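Home | Bedrooms | Laundry | Small Spaces | FAQ

Filed under: Folding & Putting Away

Folding Clothes on the Bed: Your Questions, Our Very Happy Answers

We get more mail about folding than about anything else on the Gourlay Home pages, and we love it! Folding on the bed is how most of us grew up doing it, and it's still the best spot in the house. These are the questions that come in most often.

Do I need to make the bed first?
Yes, please do! It takes two minutes and changes everything. Pull the bedspread up flat, smooth it toward the corners, and push the pillows and cushions back to the wall. A lumpy bed gives you lumpy folds.

Won't a quilted bedspread leave marks on my clothes?
Not in the time it takes to fold a basket. We like quilting for this job — the stitching gives the cloth a bit of grip, so a slippery blouse stays where you put it. If your spread has a stitched grid, you can even line up a hem along one of the rows.

How do I fold black clothes without losing track of the edges?
Fold them on something light! Black on a dark blanket is miserable, especially in the evening. On a white spread you can see every sleeve and seam, and lint shows up better too if you tilt the fabric toward the window. We save all the black things for one batch and do them in the morning.

What about big, floppy pieces that won't hold a shape?
Start loose. Lay the piece down, bring one side over the other so you have two broad panels, and stop there for a moment. Smooth it with the flat of your hand from the middle out, then go in again and make the smaller fold. People try to get to the tiny square in one go and end up starting over (we did this for years).

Should I fold on the diagonal or square to the bed?
Whichever way you can reach! Long pieces often fit better on the diagonal of a twin bed. Turn them square for the last fold.

My kid's bedspread is covered in cartoon prints. Is it too busy to work on?
Busy is fine, and cheerful is better. Plain dark clothes stand out beautifully against a bright print on white. Patterned clothes are trickier, so do those at the foot of the bed or on a plain towel.

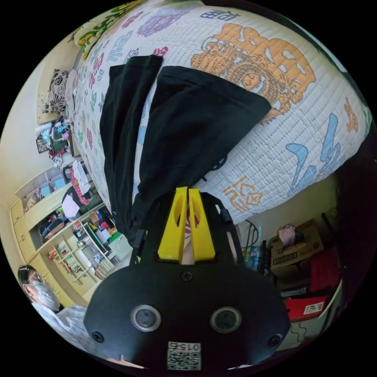

Black on white: a loose first fold on a quilted cartoon-print bedspread.

Where do the stuffed toys go while I fold?
Off the bed, in one pile, and don't sort them yet! One job at a time. In our Brudville house they get the floor by the wall, and they go back up when the last stack is in the closet.

How big should a stack be?
Small enough to carry in one trip without your chin. If the shelves are shallow, make two short stacks instead of a tower.

Can I leave the folded things on the bed until later?
You can, but you'll be moving them at bedtime, and we all know where they land. Walk them over right away and enjoy that lovely clear bed.

383 shares | 36 comments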